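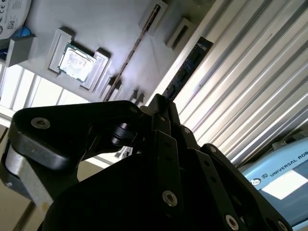
Menzies wrote back on the April report with one complaint: the handling rules read fine on paper, but who checks that anybody at the bench follows them? Fair point. Most of this report tries to answer it.

Progress report, memory and board handling cell
Sturside site, for Menzies
21/05/2019

Where we are

Rulebook draft 2 is finished and in use. Draft 1 was too long, operators skipped it. The new one is a short set for the bench plus a longer set for whoever writes or changes a program. Trarex has both and is marking up the long one now.

Cycles logged under the new rules so far: 702. Under the old ones it was 195, so we can start comparing, with care. Parts mix was different.

What changed in the rules

- Grip force is set per part type and written in the program header. No header, no run. Before this people were tuning it by feel and not telling the next shift.
- Memory modules get picked by the board edge only. Contacts and chips are off limits for the fingers.
- Approach to a slot has to be lined up with the slot before the arm moves in. No correcting the angle while pushing. If it's off, back out and start the approach again.
- Insertion stops on a force limit, not on position alone. Limit is locked, needs the cell lead to change it.
- Fixture board gets looked over at start of shift. Holders, slots, anything loose. Sign the sheet.
- Nobody reaches over the fixture while the arm is enabled, slow mode included. This one got the most pushback and it stays.

Checking

To Menzies' question. Two things going on. First, the controller log is compared to the bench sheet once a week, and any run with a missing header gets flagged. Second, a walk-round by someone from outside the cell, unannounced. We have done three. First one was poor - start of shift sheet not signed, one program with the limit changed and no note. Second better. Third clean apart from a sheet with the wrong program version on it.

Not proof of anything yet, but the trend is OK.

Problems

Risk assessment needs redoing for the new finger plates. Should of been done before they went on. It was treated as a spare part swap and under our own change rule it isn't one. Rule wording now says any change to the gripper counts, like for like or not.

Log export from the Alau software drops the operator field on some runs. Worked round by hand, slow. Ticket is open.

Training record is behind. Night shift have read the short set but have not done the practical.

Money

Spent this period: 603 dollars on guarding parts and printed bench cards. Inside budget. Nothing else to report untill the assessment comes back, could mean a second light curtain. Will send a quote before ordering.

Next

- Finish risk assessment, fingers and fixture together
- Practical for night shift
- Take in Trarex markup, issue draft 3
- Keep the walk-rounds going and put the results in each report, good or bad

Need from Menzies: a yes or no on sharing the short set with the other Sturside cells before draft 3 is out. We would rather wait but they are asking.

Recent items
Handling cell report, April
Bench rules, short set, draft 2
Change control: grippers and fixtures
Walk-round sheet, blank
Alau log export, known faults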